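Filtance is looking for wear testers

Golf and leisure polos, men's and women's fits
Unpaid, keep the garments
Reply by the end of March

Filtance makes polo shirts, mid-layers and lightweight pants for golfers. Before a new fabric goes into the main range we have it worn on real courses by people who play regularly. We are now filling places on the spring panel, which will test two polos in a new knit from our mill partner, Clukitz.

What you will be doing

You will receive two shirts in your usual size, one in the new knit and one in our current polyester. Over 7 weeks you wear each shirt for at least one round or range session a week and wash it after every wear. Wash at the temperature on the label. Do not use fabric softener and do not tumble dry the new shirt.

After each wear you fill in a short form online. It asks about the weather, how the collar sat, whether the shirt stayed tucked in, and how quickly it dried. At the end you send us photos of the hem, the underarm seams and the chest logo, taken in daylight.

Who we want

Players who get out at least once a week, walking or riding. Any handicap. We need all sizes from XS to 3XL and are short of testers in women's XS and men's 3XL. You should be 18 or older and have a mailing address in the United States.

You cannot take part if you work for another clothing brand or a golf retailer. Testers from last fall's Fornlow pants panel are welcome to apply again.

What you get

Both shirts are yours to keep. Testers who send in every form also get a $296 credit for the Filtance online store, good on anything except gift cards. We cover shipping both ways if a shirt has to be exchanged for size.

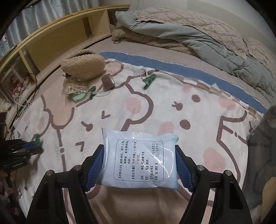
Tell us on the application if you have a known reaction to dyes, elastane or silver-based odor treatments. The new knit contains elastane. If a shirt irritates your skin, stop wearing it and email the panel desk. You will still be paid the credit for the forms due up to that point.

How to apply

Fill in the tester form on our website. Have your chest, waist and sleeve measurements ready, in inches. We had 2,000 applications for the last panel, so we write only to people who are offered a place. Offers go out on a Tuesday and stay open for one week.

Questions about sizing or the form go to the panel desk at our Akinola office, quoting reference Panel 17.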